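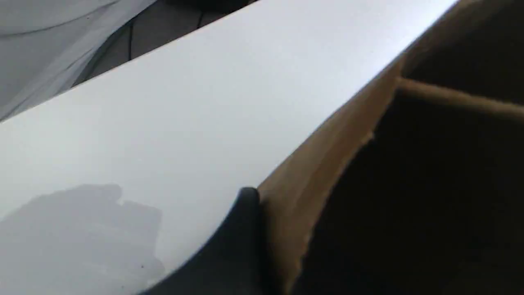

Why can't you just tell the robot what to do? One young visitor to the Nokville learning centre put that to us in October, and many other children have wondered the same.

The answer is that some jobs are very hard to put into words. Try to explain how you pick up a sock. How hard do you squeeze? When do you let go? Your hand knows, but the instructions would fill a book.

At Nokville, robots are therefore taught with examples. A person guides the arm through a job from beginning to end while a small camera near the gripper records the view. The movements of the arm are saved as well. One complete turn at the job is called an episode.

We use cookies to improve your visit to this website. Accept | Manage settings

The Skiston project has gathered 2053 episodes. Of these, 614 are about boxes and bags. Each episode is checked by a person before the learning system may use it. 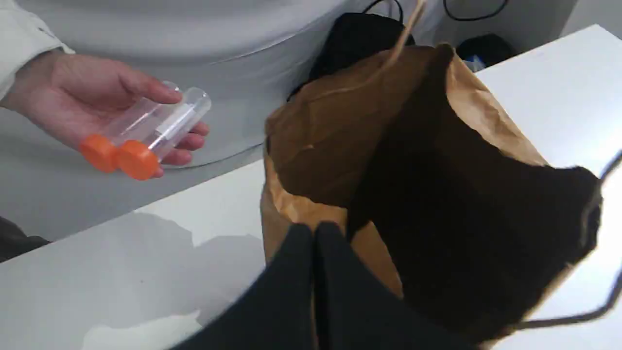 Two clear tubes with orange caps, held in a hand near a paper bag.

Examples must not all be the same. If a bag always stood in one spot, the system might learn only that spot. Our teams are asked to change the position of the objects after every 10 episodes, and to use a different bag or box after every 30.

Mistakes are kept too, with a note to say what went wrong. They help our staff to see which parts of a job need more practice.

Words to know
Gripper: the part of a robot that holds things.
Episode: one recorded turn at a job.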